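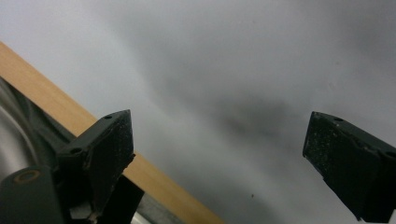

Kerkidlow,9月

Inskip 研究所设备评审组
Plituseo 手持夹爪采集套件试用评审会会议纪要

时间:上午九时三十分至十二时十分
地点:Kerkidlow 园区东楼二层会议室
主持:Juwita Simanjuntak
出席:Leobardo Barrera、Retno Saragih、Ningsih Ngui、Iman Lahlou(Druvura 公司技术支持,列席第二至第五项议题)
记录:Ningsih Ngui
会议材料:试用小组中期报告、Druvura 公司报价单(第二版)、套件维护手册、服务协议草案

一、确认议程及上次会议纪要

主持人宣布开会,出席人数符合评审规程要求。上次会议纪要第三项中“夹爪标定”一词应为“夹爪开度标定”,经 Retno Saragih 提出后更正,其余内容无异议,予以通过。

上次会议遗留事项的办理情况如下:试用场地的用电申请已获批准;操作人员的安全须知已由 Retno Saragih 完成修订并在试用前下发;与 Druvura 公司的保密条款已签署。关于数据存放位置的问题仍未办结,并入本次第五项议题讨论。

Ningsih Ngui 说明,本次会议仅就试用阶段的情况作出评审意见,不涉及最终采购决定。采购决定须由所务会根据评审组的书面意见另行作出。Iman Lahlou 在报价讨论开始前离席,相关安排已事先告知 Druvura 公司并获同意。

二、试用情况报告

Leobardo Barrera 代表试用小组报告。Plituseo 套件由左右两只手持夹爪、连接线缆、采集主机及配套软件组成,操作人员双手各持一只,在桌面上直接完成取放、摆放、对位等动作,软件同步记录夹爪视角图像、开度及位姿。试用的目的是判断该套件能否用于本所桌面整理类任务的示教数据采集,以及所采数据能否直接进入现有训练流程。

试用任务以浴室小件物品的整理为主,选用皂盒、香皂和透明塑料盒等日常用品。选择上述物品系考虑到其大小适中、外形规则,同时在颜色和透明度上有明显差别,便于比较各类物品在夹爪视角下的成像质量。任务脚本由试用小组编写,规定了起始摆放、动作顺序和结束状态,操作人员不得在单条记录中途更换手法。

试用期间共录得 900 条记录,全部经人工复核。复核意见分为“可用”“需裁剪”“弃用”三档。Leobardo Barrera 表示,弃用的主要原因是操作人员在动作开始前未将夹爪完全张开,致使开度曲线的起始段不可靠。该问题在试用后半段有所减少,试用小组认为与操作人员熟练程度有关,与设备本身无直接联系。

Juwita Simanjuntak 询问左右手记录之间的时间同步情况。Leobardo Barrera 答复,软件对两只夹爪采用同一时钟,复核中未见肉眼可辨的错位,但小组没有用独立设备做过验证。主持人认为该项应当补做,并要求在最终报告中单列一节。

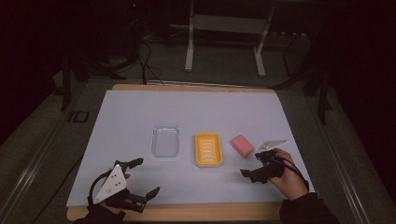 Retno Saragih 就操作姿势作补充。操作人员连续工作时,手腕负担主要来自夹爪前端的重量,线缆的牵引也有影响。线缆从夹爪后部引出,操作人员转腕时需要留出余量,余量不足时会带动夹爪偏转。她建议在操作规程中增加线缆整理的要求,每次开始录制前由操作人员自行检查,并在相应栏目签字。

Iman Lahlou 回应称,Druvura 公司已收到其他用户的类似意见,新批次的线缆将采用较软的护套,接口形式不变,现有夹爪可以直接更换。Retno Saragih 要求该公司提供书面说明,注明更换是否收费以及更换后是否需要重新标定。Iman Lahlou 同意会后提交。

会议对环境光照问题作了讨论。试用场地周边光线较暗,操作台面使用浅色板材,物品与台面的对比总体清楚,透明塑料盒则较难辨认,在夹爪视角下主要靠边缘轮廓和反光识别。Leobardo Barrera 认为,如后续任务中透明物品的比例提高,应当增设补光,并将补光位置写入场地布置图。Ningsih Ngui 提出,补光可能在透明物品表面产生新的反光,宜先做小范围比较再定。会议采纳 Ningsih Ngui 的意见。

三、夹爪视角图像质量

试用小组展示了夹爪视角的部分图像,供与会人员对照任务脚本逐段查看。Leobardo Barrera 说明,该视角固定包含两侧指端,操作对象位于两指之间时占据画面中部,其余物品因距离和遮挡情况不同,可见程度差别较大。 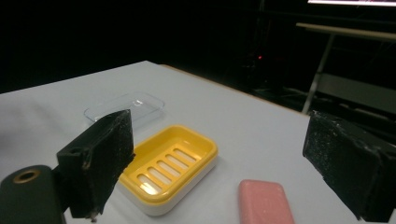
图一 夹爪视角:两指之间的黄色皂盒与粉色香皂,左指后侧为透明塑料盒

Juwita Simanjuntak 指出,左侧指端对后方物品的遮挡会影响后续的物品标注,询问软件是否支持以另一视角补足。Iman Lahlou 答复,套件软件可以接入固定机位或头戴机位的图像,时间戳格式与夹爪视角一致,但接入第三方相机需要另购授权。Leobardo Barrera 表示,本所已有可用的头戴机位,应请 Druvura 公司确认该授权是按相机收取还是按主机收取。

Iman Lahlou 当场未能确认,承诺在书面答复中一并说明。

Retno Saragih 提出,夹爪视角图像的近处与远处清晰程度不一,指端清晰时台面有时偏虚,标注人员对此意见较多。Iman Lahlou 解释,镜头对焦距离在出厂时已经锁定,用户自行调整将影响保修;如本所确有需要,可在下单时指定对焦距离,由工厂调整后发货。会议认为有必要先明确标注工作的实际要求,再决定是否指定。该项交由 Retno Saragih 与标注组商定。

Ningsih Ngui 询问图像中的指端是否需要在训练前遮去。Leobardo Barrera 认为不宜遮去,指端与物品之间的相对位置本身就是模型需要学习的内容。与会人员对此无异议。

四、指垫磨损及易耗件

本项议题由 Retno Saragih 报告。夹爪指端内侧贴有黑色软质衬垫,用于增加摩擦并保护物品表面。试用小组检查后认为,衬垫表面已有磨损,边缘粗糙、起毛,部分位置有翘起,表面附着白色细屑。细屑来源没有做过检验,小组不对其成分作判断。

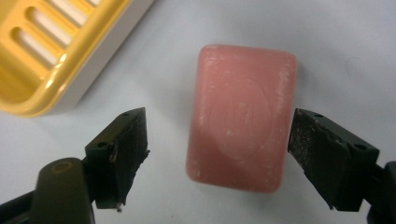

图二 两侧指端与粉色香皂,可见衬垫边缘状况

Retno Saragih 认为,衬垫状况对数据有两方面影响。其一,夹持时的摩擦条件随磨损改变,前后记录之间的可比性下降;其二,衬垫边缘的毛边进入画面,外观与新衬垫不同,若训练数据中只有一种状态,部署时可能出现偏差。对第二点,Leobardo Barrera 持保留意见,认为适度的外观变化对模型有益,不必强求衬垫始终如新。双方意见均记录在案。

Juwita Simanjuntak 询问维护手册对衬垫更换周期的规定。Iman Lahlou 答复,手册建议以累计使用时间为准,满 72 小时更换;如经常夹持表面粗糙或容易掉粉的物品,应适当提前。Retno Saragih 指出,手册没有说明累计时间如何计算,开机时间与实际夹持时间相差很大。Iman Lahlou 确认应按录制时间计算,软件日志中可以查到,并同意在手册下一版中改正表述。

会议就衬垫更换的操作难度进行了询问。Retno Saragih 说,旧衬垫揭下后残胶较多,清理费时,须用专用清洁剂,清理不净时新衬垫容易偏斜。她希望 Druvura 公司提供带定位边的衬垫,或随货附送贴装用的对位片。Iman Lahlou 表示可以向生产部门转达,不作承诺。

经讨论,会议同意在后续试用中执行以下办法:
每次录制开始前检查左右衬垫,发现翘边的,当次不得录制;
更换衬垫后记录更换人、更换时间和衬垫批号;
更换前后各留存一段夹爪视角图像,与当日记录一并归档;
衬垫清洁只用干布,不得使用含油的擦拭用品。

五、数据存放与技术服务

Ningsih Ngui 说明,Plituseo 软件默认将记录上传至 Druvura 公司的服务平台,由平台完成位姿解算后回传结果。根据本所数据管理办法,涉及人员手部及工作场所的图像不得存放在外部平台。试用期间经所务办公室同意,采用了本地解算的临时版本,该版本功能与平台版一致,但解算速度较慢。

Iman Lahlou 介绍,本地版将作为正式产品提供,授权方式与平台版不同,升级包需要手动安装。Leobardo Barrera 询问升级是否会改变已有数据的格式。Iman Lahlou 答复,主版本升级可能改变格式,公司会随升级包提供转换工具。Juwita Simanjuntak 要求将“提供转换工具”写入服务协议,不接受口头说明。

关于故障响应,服务协议草案规定,公司在收到报修后七个工作日内给出处理意见。Leobardo Barrera 认为时间过长,建议区分影响录制的故障与一般问题,前者应提供备用夹爪。Iman Lahlou 表示备用夹爪属于高级服务的内容,标准服务不含。主持人请该公司就标准服务加备用夹爪的方案单独报价。

Iman Lahlou 于本项议题结束后离席。

六、报价及采购方式

Ningsih Ngui 介绍报价单第二版的主要变化:夹爪与主机分列,易耗件改为按包计价,每包含衬垫 50 对;培训费不再单列,并入首年服务费。评审组认为分列报价较第一版清楚,但易耗件的有效期和存放条件没有写明。衬垫背胶存放过久可能失效,一次购入数量不宜过大,应请公司补充说明并允许分批交货。

Retno Saragih 提出,本所实际需要的培训内容以标定和维护为主,基本操作已由试用小组掌握,并入服务费后难以核减。Juwita Simanjuntak 同意就培训内容与公司另行商谈,如不能核减,应要求将相应课时改为现场标定服务。

Leobardo Barrera 建议在采购文件中写明夹爪型号与试用机一致,防止交货时以新型号替代而需要重新做全套验证。Ningsih Ngui 补充,如公司确需更换型号,应提前书面告知,并提供与试用机的差异说明。以上两点会议均予采纳。

七、评审意见

经讨论,评审组形成如下意见:Plituseo 套件基本满足本所桌面整理类任务的示教采集需要,同意延长试用,暂不提交采购建议。待时间同步验证完成、Druvura 公司书面答复到齐后,再行召开评审会。

Leobardo Barrera 关于衬垫外观变化的保留意见作为附注列入评审意见书。

八、待办事项

时间同步的独立验证,由 Leobardo Barrera 负责,结果写入最终报告。
透明物品补光的小范围比较,由 Leobardo Barrera 与 Ningsih Ngui 共同负责,比较时沿用现有任务脚本。
操作规程增补线缆检查和衬垫检查条款,由 Retno Saragih 负责,修订稿先送试用小组传阅。
标注工作对图像清晰程度的要求,由 Retno Saragih 与标注组商定后书面报主持人。
线缆更换、相机授权、衬垫有效期及备用夹爪报价四项书面答复,由 Iman Lahlou 提供,Ningsih Ngui 负责催办和收存。
服务协议草案修改,由 Ningsih Ngui 负责,修改后送所务办公室审阅。

九、其他

Retno Saragih 报告,试用场地地面线缆较多,人员走动时有绊倒的可能,已申请线槽,尚未到货。主持人要求在线槽安装完成前,录制期间除操作人员外其他人员不得进入台面周边区域。

下次会议时间由主持人另行通知。会议于十二时十分结束。

记录:Ningsih Ngui
审阅:Juwita Simanjuntak
分送:评审组成员、所务办公室、标注组;第二至第五项摘要送 Druvura 公司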